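Home Internet and Remote Classes in Votside

Waqas Siddiqui
Final project report, Introduction to Community Research
Tuesday, January 19, 2021

1. Background

Most classes at our college moved online last spring and many have stayed there. Students who live at home now share one internet connection with parents, brothers and sisters, and sometimes grandparents. In my own section the most common complaint was that the sound dropped out during live lectures. People usually blamed their provider. I wanted to find out if the provider was the main cause or if things inside the home mattered just as much.

The project looks at one town, Votside, where I live. Nearly every house there can get the same cable service, sold by Gruvon. A few streets on the Mengal side of town can only get a slower phone line service. This made Votside a useful place to study, as the differences between most homes could not be explained by people having different companies.

2. Questions

I tried to answer two questions. How often do students have trouble in a live class, and at what time of day? Does it make a difference if the computer is connected by cable or by Wi-Fi?

I had planned a third question about cost. I dropped it after the first few calls. Many students did not know what their family paid, and some did not want to ask.

3. Method

I found households by posting in two student groups and by asking classmates to pass the message on. In the end 43 households took part. Each one had at least one person taking live online classes.

The first part was a phone interview. I asked where the router was, where the student usually sat, how many people were online during the day, and what went wrong and when. The questions were the same for everyone but I let people talk.

For the second part the student ran a free test program called Zarnine for seven days in a row. It measures download speed, upload speed, and delay, and saves the result to a text file. I asked for one test before each class and one in the evening. Some people ran more than that and a few forgot for a day or two. After I took out files with missing times I had 1387 readings.

Students who had a cable ran tests both ways. I lent out my own cables to the ones who lived close enough for me to leave them on the porch. Each test was marked "cable" or "Wi-Fi" by the student, so I am depending on them having marked it correctly.

4. Results

4.1 Time of day

The slowest readings came in the evening, as I expected. What I did not expect was a second slow stretch in the late morning. That is when the high school and the college both have live classes. Download speed dropped a little in this stretch. Upload speed dropped much more, and upload is what carries a student's own voice and video to the class.

Several students said other people could not hear them even though they could hear the teacher fine. The upload readings fit with that.

4.2 Cable and Wi-Fi

In homes that tested both, the cable readings were steadier. The top speed was often close to the same. The difference was in the bad moments. On Wi-Fi a good reading could be followed by a very poor one in the next hour, and with a cable this happened far less.

Where the student sat mattered too. Students in the same room as the router had few problems on either connection. The worst Wi-Fi results came from basements and from bedrooms at the far end of the house. One student had been taking her exams in a parked car next to the living room window, where the signal was better than it was in her room.

4.3 The Mengal side

Students on the phone line service had trouble all day. Using a cable did not help them very much. For these homes the line coming into the house was the limit, and a 60 minute lecture with video on was not possible if anyone else was online. Two of them had stopped turning in video assignments and had worked out written ones with their teachers.

5. Limits

The people who answered my post were probably the ones who already had problems, so the results should not be read as an average for the town. Older laptops may also be part of the trouble and I did not test for that. Many of the newer laptops have no network port, and those students needed an adapter before they could use a cable at all. I had one adapter to lend and it was always out.

I also did not measure the weather or outages. There was one windy night in January when the service went off across town, and I left those readings in.

6. Recommendations

The college library already lends laptops and could lend long network cables and adapters on the same card. They cost little compared to a hotspot. Hotspots should go first to students on the Mengal side, who gain the least from a cable.

Teachers could let students keep video off in late morning classes. A short recording posted afterward would also help anyone who lost part of the lecture.

Figure 1. A wired connection. The blue cable goes into the lower port of a small black network box.
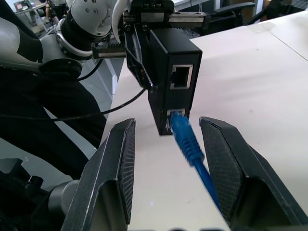 Acknowledgments

Thank you to all the households that ran the tests, and to the library staff who answered my questions about equipment loans. The interview questions and the cleaned readings are in the shared course folder.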